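Home | Projects | Sound Lab | Archive

Faulkner Fuzz: a two-knob pedal built from scratch
Term project report, group 2

We wanted to find out if two beginners could build a fuzz pedal that a real guitarist would play on purpose. I had never soldered anything before January, so this was a thrill from the first joint! The circuit has two transistors, a volume knob and a fuzz knob. Hòa Đào drew the board layout and I did the wiring (and, yes, the rewiring).

Our first version hissed badly with the fuzz turned down. Swapping the input cable for a shielded one and moving the ground to a single point fixed most of it. We then tested the pedal with a 1000 Hz tone and watched the output square off as we turned the knob up, just like the textbook curve. Very satisfying.

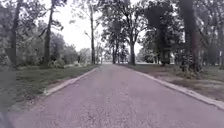 Virgil Mihăilă tried it through his own amp and wrote back that the low strings sounded huge but chords turned to mush past the halfway mark. He wondered if a smaller input capacitor would tighten up the bass. We tried it and loved it, so the smaller part stayed in.

Still to do: a proper bypass switch, since ours pops loudly, and a sturdier box.

Contact: Prornberg Sound Lab | © Prornberg student projects | Back to top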